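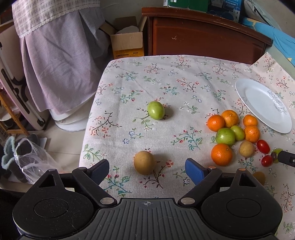
Manipulation Software Group, Boswood Robotics Laboratory

4. Deciding what the gripper is about to pick

Figure 3. One moment from the fruit sorting set. The round tan fruit lies between the open fingertips, with a single green one behind it and the mixed group over to the right.

I should own up to a bias before this section gets going. I'm the one who wrote the first version of the target selector, and I was rather fond of it. It took the wrist view, found everything that looked graspable, and picked whichever item sat nearest the midpoint between the two fingertips. It was short, it was quick, and on a plain grey cloth it was right nearly all the time. Then we started using recordings made in ordinary homes and it fell to bits.

Figure 3 is a good place to see why. If all you care about is the nearest thing between the pads, it's easy: the tan fruit wins and everyone goes home. But the selector runs all the way through an approach, and a few moments before or after a view like this one the midpoint can fall on almost anything. The old code would happily swap its mind from one fruit to the next as the tool swung across the table, and every swap gave the planner a fresh goal. Saoirse Costello called it the indecisive shopper, and the name stuck (it's still in the code comments, sorry).

4.1 Separating objects from cloth

The first trouble is the tablecloth. Printed red blossoms and small cherry tomatoes are not so different to a detector that leans heavily on colour, and ours did. Puvetier, our segmentation module, began life with a colour threshold and a bit of tidying up afterwards, and it liked to propose flowers as things to pick up. We tried three fixes. Turning up the minimum area got rid of the flowers but took small fruit with them. Training on more patterned cloths helped, though it was slow work. What helped most was adding a cue for shadows: a fruit casts one on the cloth and a printed sprig doesn't. In Figure 3 the shadows of the tan fruit and the green one behind it both fall to the right, and that sort of agreement between neighbours turns out to be a lovely thing to feed to a network.

Creases are the awkward case. A soft fold in the fabric has a dark side too, and Puvetier still proposes one now and then. We let those through on purpose and deal with them later on, as I'd sooner have an extra candidate than a missing one.

4.2 Fruit that touches fruit

The group on the right of Figure 3 is where most of our remaining errors live. There are orange citrus fruits sitting against or behind one another, and two green fruits touching in the middle. A mask that runs two oranges together has its centre on the line where they meet, and a planner that trusts that centre will try to close the fingers on the join. We split merged masks by looking for pinch points in the outline, then check each half against a rough idea of how round a fruit ought to be. This works nicely for citrus. It's less happy with the longer tomatoes, and one fruit partly hidden behind another tends to come out as a thin crescent, too odd a shape for the check to accept.

We also mask out the gripper itself. Our own tool is simple enough, with its housings filling the bottom of the view, so a fixed mask with a moving part for each finger covers it. A second tool coming in from the side, like the black tip at the right edge of Figure 3, is harder, as it can turn up anywhere and hide whatever is behind it. For now the software treats any dark, straight-sided region joined to the edge of the view as a tool and lowers the score of anything it overlaps. Crude, I know! A proper model of the other hand is on my list.

4.3 Making up its mind and sticking to it

The new selector, which we call Soylu, keeps a running score for every candidate and only changes target when a rival has stayed ahead for 7 views in a row. Lower values brought back the indecisive shopper, and higher ones made it stubborn, so that it carried on towards a fruit the operator had plainly moved past. The score mixes three things: how close the item is to the line between the pads, whether that distance is shrinking, and whether the gap between the pads is wide enough to take it. That last one did more than I expected – it quietly throws out creases, which have a silly width, and most of the merged masks too.

We tuned all this on 400 labelled approaches and kept another 1,505 aside for testing. I labelled a fair share of them myself, and I can report that it's surprisingly hard to say which orange somebody is going for when five of them are sitting together. Where Saoirse and I disagreed we kept both answers and counted either as correct, which flatters the results a little. Readers who mind about that can use the stricter labels that come with the Zakstead tools; the ranking of the methods stays the same under both.

One last detail for anyone rebuilding this. The selector needs the fingertip positions in the same view as the masks, and we first took them from the width reading with no correction for delay. The pads were then always drawn slightly behind where they really were, and Soylu lagged along with them. Lining up the two clocks fixed it in an afternoon, after I'd spent most of January blaming the network.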